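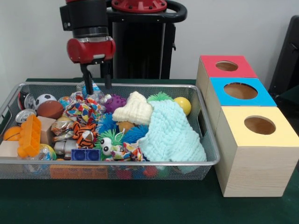

**How do you get the sticky, dusty film off wire mesh baskets?**

Posted by Shiela Abella, Tuesday, September 25, 2018

We keep the kids' toys in mesh baskets and every one of them has a gray film stuck in the holes. A damp rag just pushes it around and leaves lint behind. The baskets are Huvier, the 40 cm size, and I don't want to scratch the finish. Does anyone have a method that doesn't take all afternoon?

**mesh_and_mop**

Empty the basket first, then soak it in the bathtub. Use hot water with a good squirt of dish soap and leave it for 20 minutes. Scrub with a soft vegetable brush from the inside out so the dirt goes through the holes. Turn it over and do the bottom the same way. Rinse with the shower head and towel off the rim right away or you get water spots. Let it stand upside down for up to 8 hours before you put anything back. Skip steel wool and powder cleaners.

**dkp30**

dishwasher, top rack, if it fits. mine didnt

**Villanueva**

Soaking works. For dust with no grease in it, I use the brush attachment on the vacuum every couple of weeks and only wash them in January. Check the corners for rust while you're at it.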